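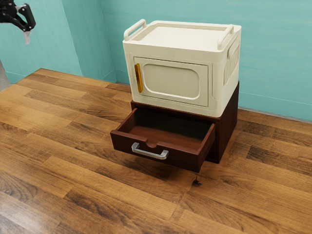

I spent most of the week on one question: does a gripper policy trained in simulation learn faster if it also gets a view from close to the fingers? The set-up is Kukine, our small simulator, with cabinets stacked in a room and a drawer or door to work on. Textures and poses are shuffled between runs.

I trained 6 policies on 3,000 simulated attempts each. Three had only the room view. The other three had the room view plus the one from the gripper, looking down past the fingertips.

The second group did better on handles - all three of them - but was worse at finding the cabinet in the first place. When the furniture sits near a corner of the close view there is mostly floor to go on. 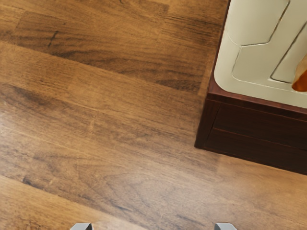

Gilmartin wrote underneath that the floor texture may be the trouble, and asked whether I had tried a plain grey one. I haven't. It goes in the next batch.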